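4.2 Does bin color do any work?

Color-coded bins are widely recommended for small-parts sorting, and the Viroden guidelines treat the benefit as settled. We are less sure. Most of the 347 trials behind that claim changed color and position together, so a worker who "followed the color" may simply have reached for the middle of the table. 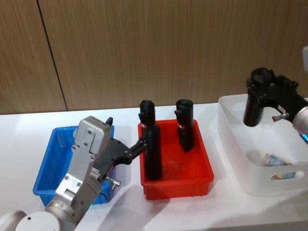 Our own layout does not fully escape this problem. Keeping red in the center made the trials easy to compare, but it also made position a perfectly good cue. Of 325 placements scored at the Trirnel site, 94 were marked as color-guided, and we would not defend that label very hard. Tall black cylinders are also a poor test item – they stand out against almost any bin.

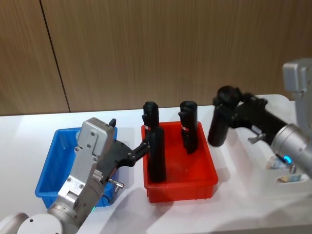

Shallow trays raise a second doubt. A tall item stays in view above a low rim, so the contents may tell a worker more than the color does. Sernosier reports a gain from color alone, but with only 3 layouts and no plain bins for comparison, we find that hard to accept.

Figure 3. Shallow bins on a white tabletop, with black cylindrical items in the red bin.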